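Ticket 1390: black backdrop cloth won't lie flat
Product: Wiltivik tabletop cloth, black
Opened by: Branwen Llewellyn
Status: open

Hi again! I shoot little props for my shop page (play food, tiny animals, desk stuff) and the cloth I got from you in July still has ripples in it. They're soft ones, but they show up as gray patches as soon as light comes in from the side. The left half is mostly okay. It's the right half that drives me nuts.

The toy mango and the little white duck are fine where they are, but look at the folds over on the right, past the clear plastic case. There are faint lighter speckles in the weave too, and I can't tell if that's lint or just how the fabric is.

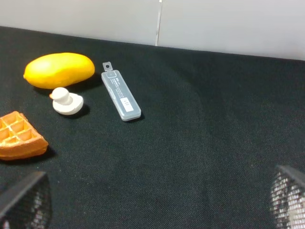

What I've tried so far

1. Steamed it twice from the back. Better for an evening, then the ripples came back.
2. Lint roller, both directions. The speckles stayed put.
3. Rolled it on a tube for two days (your chat person Bit-na suggested this). Helped the left half, go figure.

I haven't ironed it, the tag says not to and I'm chicken. Would clamps along the wall side do it, or should I swap for the heavier one? I need it for a batch of photos on Friday, so a quick answer would be great!

Branwen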